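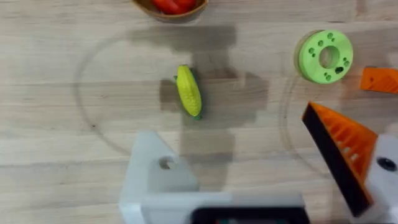

Lement Street Harvest Fair, planning meeting, 9 August 2021. Held in the back room at Votham Hall, started late as key was with Lama. Present: Mansa Boateng (chair), Imani Begay, Corinne Holloway, Lama Qudah. Apologies: Wanda Castellanos (working). Notes by Corinne. First item was the little kids' corner, carried over from July. Pretend greengrocer stall agreed, play food only, no real veg as it went everywhere last time. Bright yellow toy corn with the bumpy kernels is the style Imani wants, big enough to hang on to, plus brown bowls for the red stuff. Imani to ask the playgroup for a loan, ask on the street for extras. All to be washed in soapy water the night before.

1. Last minutes
Accepted, one fix: it was Mansa who offered the trailer, not Lama. Sorry Mansa.

2. Road closure
Form went in to council in July, no reply yet. Lama rang twice, on hold both times. Will go in person. Closure asked for is from the Vasilakis bakery corner down to the bend, not the whole street. Number 15 needs to get a car out by lunchtime for a shift, so barrier at that end has to be one that a person can move. Letter to all households once council says yes, NOT before. Long talk about whether last year's letter was rude. Corinne to redraft and send round for comments.

3. Money
Balance $934 after paying for the marquee deposit. Remainder of marquee is $600, due the week before. That doesn't leave much for prizes and sausages. Stalls at $20 each, same as last year. Mansa wanted to go up, Imani against, people are only selling jam. Left at $20. School stall free as always. Vasilakis bakery giving the rolls again, many thanks to them. Tin for donations at the gate, needs a proper lid this time.
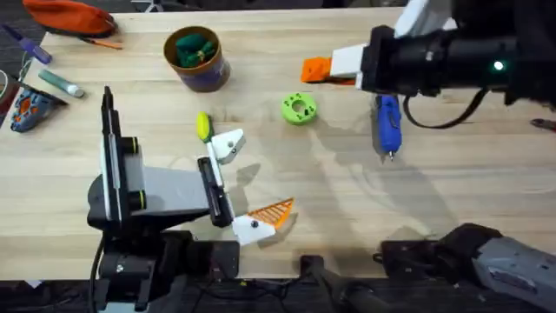
Lama asked if we can take cards. Corinne's sister has a reader but there is a fee on every sale and reception is hopeless down by the bend. Agreed cash only on stalls, card for the raffle if it works on the day. Float to be got out in coins, no fifties. Receipts to Mansa in an envelope with your name on it please, he had a shoebox of mystery dockets last time and it took him a whole evening.

4. Produce show
Classes: jam, chutney, sponge, biggest zucchini, ugliest tomato, best bunch from the garden (flowers or herbs). Pickles dropped after discussion, only Wanda ever enters. Lama to break this to Wanda. Judging needs somebody from off the street. Mansa to ask his old neighbour from Plokov Road, who judged at the country show for years and is fairly strict. Entries in by 10, judging at 11, doors shut while its on. Zucchini to be weighed, not measured, there was a row over a curved one. 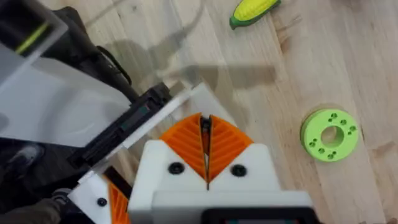 Signs are in a poor state, half of them went soft in the rain and the rest are under Imani's house. New set to be painted on the white corflute left over from the school fete. Colour went back and forth. Green can't be read from across the road, red looks like a warning. Settled on the orange, as on the ribbed fingers in the photo, shows up well against the white and we can get a tin of it cheap. Black for the lettering. Arrows seperate from the words so they can be turned round if the stalls move. Painting at Imani's, bring an old shirt.

5. Wet weather
If it's bucketing down, produce show and raffle go into Votham Hall and stalls are off. Stall money refunded in full. Decision by 7 am, Mansa to text everyone. Hall is booked as a backup, have to pay for cleaning if we use it. Lama says gutters over the side door leak, put the cakes at the other end.

6. Other business
Dogs: on leads. Same as last year.
Music: Imani's nephew's band can do an hour, wants power. Extension lead from number 15 if they're happy with that.
Bins: need over 15 if last year is any guide. Ask neighbours to leave theirs out, clean.
Tables: Mansa has the trestles, two have wonky legs, bring back to the next meeting mended.

Actions
Lama: council, Wanda re pickles
Corinne: household letter, raffle tickets, float
Imani: play food, paint, band
Mansa: judge, trailer, trestles, marquee balance
Wanda: jam labels (to be told)

Next meeting same place, date to be confirmed by text. Closed 9.20 pm.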